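Chapter 7

Stuffings, Fillings and Covers

What you will meet in this chapter
Why soft furnishings are stuffed at all
Plant, animal and man-made fillings
How a cover and its filling work together
Reading a filling label
Workroom exercise 7A: weighing a pad

If you have ever sat down in an old armchair and felt yourself sink, and sink a little more, and then meet something hard that you would rather not have met, you already know a good deal about this chapter. The chair had a filling once, and for many years it did its work. Then it packed down, or crept off into the corners, and what you sat on in the end was mostly cloth and frame. Fillings are the part of the furnishing trade that customers seldom see, and for that reason they are the part that students are inclined to hurry through on their way to the pleasanter business of choosing fabrics. I would ask you not to hurry! A handsome cover on a poor pad looks tired within the year, while a plain cover on a good pad will go on looking well long after you have stopped being proud of it.

In Chapter 6 we dealt with webbing and springs, which hold the sitter up. Here we come to the softer layers, and we shall start small, with the loose cushion. It makes a kind first subject. It has no frame to worry about, it can be finished in an afternoon, and if it goes wrong you can unpick one side and begin again with nothing lost but a length of thread and perhaps a little temper.

People have stuffed bags with whatever lay nearest for as long as there have been bags. Straw and chaff were cheap, and could be tipped out and replaced after the harvest. Wool was warmer and dearer. Feathers came from the kitchen yard, and horsehair, curled and baked so that it sprang back when pressed, went into the better sort of seat. In the workroom at Rirkholm where I learned the trade, there was a ledger that listed 693 pounds of curled hair bought in one year, and beside it, in a much smaller hand, a few sacks of wool flock for "the ordinary work". I have often thought about that ordinary work, and how much more of it there must have been than the ledger lets on.

A filling has to do several things at once, and they pull against one another. It should give way when you lean on it, and yet it should come back when you get up. Feathers give way beautifully and come back only when they are shaken. Foam comes back by itself for years, but it holds its own shape so firmly that it can feel like sitting on a parcel. Most of the fillings you will use are a bargain struck somewhere between the two.
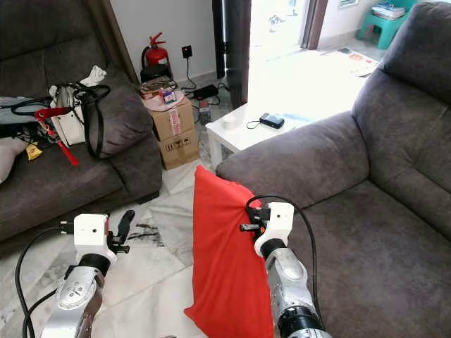 Why does a feather cushion need plumping when a foam one does not?

Feathers are separate pieces that slide over each other and settle, squeezing out the air between them, and they stay settled until somebody shakes the air back in. Foam is one continuous piece with its air held in small cells, and the walls of those cells spring open again once the weight is taken off.

Keep that answer by you, for a great deal of what follows leans on it. It explains, for one thing, why a feather pad is usually cut larger than its cover. The Jimard pattern sheets, which we shall use for all the exercises in this part of the book, ask for a pad measuring 50 centimetres across inside a cover of 45, and beginners nearly always suppose this to be a misprint. The extra fullness pushes the filling out into the corners, where it would otherwise be thin. A foam pad is treated differently and is cut much closer to size.

Covers matter just as much. Feathers will find their way through any loosely woven cloth, quill first, so they want an inner case of closely woven cotton, often called a cambric. Fibre fillings are more forgiving. For exercise 7A you will need a 400 gram bag of hollow fibre, a plain inner case, kitchen scales and a ruler. Fill the case by handfuls, teasing each one apart before it goes in, and measure the height of the pad at the middle after every second handful. Write the heights down as you go, even when they seem dull, and leave the open side pinned until you have read section 7.1.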